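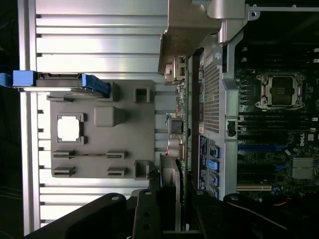

Davoud Mousavi: Before you order another power supply, please take the cooler off and look at the socket. I had the same complaint from a Dell tower last winter. It started, the fans went to full speed, and after 30 seconds it went off. It was a bent pin.

Ticket: Gradero, repair desk
Subject: Tower from the Wustholm office starts and goes off again
Opened by: Fereshteh Ahmadpour
Last update: Dec 31, 2024
Status: waiting for customer

Thank you, Davoud. I had already the power supply in my mind because the customer wrote that the lights in their office were also flickering, so I lost one evening on that. I tested with our spare supply and the result was the same. The old one is back in use and I consider it good.

What the customer reported: the computer is used for the Pastix archive. At the start of December it was moved from one desk to another, and since that day it does not stay on. No message comes on the monitor. They tried another outlet and another monitor cable. Mahtab Ansari was their contact and she answers quickly, but only by e-mail.

What I did, in order:

Removed the power cord and held the power button to empty the rest of the charge. Opened the case. Blew out the dust, which was a lot.

Disconnected the drives and started without them. It went off again after 40 seconds, so a little longer than before, but I do not think this means something.

Started with one memory module only, then with the other one in the same slot. No difference. I repeated it in the second bank, with the same result.

Replaced the coin battery. The settings were lost, as expected, and I had to write them again later from Mahtab's list.

Then I followed Davoud's advice. The cooler came off with some force, because the paste was old and hard. I cleaned the processor with alcohol and a cloth that does not leave fibers. With this board you have to open the levers in the correct order, otherwise the frame does not lift. The screws of the cooler have springs, and I keep them with the cooler so that they do not mix with the case screws.
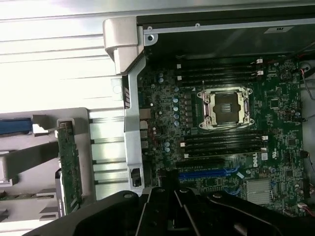

With the cooler away it is easy to reach the socket with a flashlight, and I checked the contacts row by row with the magnifier. I found one near a corner which was leaning against its neighbor. I pushed it back with a thin needle, very slowly. It looks straight now, but I can not promise how long it will hold if the machine is moved again.

After this I put new paste, closed the frame and tightened the screws crosswise, a half turn each time. First start: it stayed on for the whole lunch break. I let it run overnight with the memory test and there were no errors.

One open point. The fan is still loud in the first minute. Mojtaba Farahani wrote in the old ticket that this model always does so. I would like to hear it from the customer too, please: was it loud before the move?

Cost until now: 40 for labor. A replacement board would be 200 with the work, and I do not recommend it at this moment.

Mahtab, please confirm if we can send the machine back, and if you want the drives connected in the same order as they were. I marked the cables with tape.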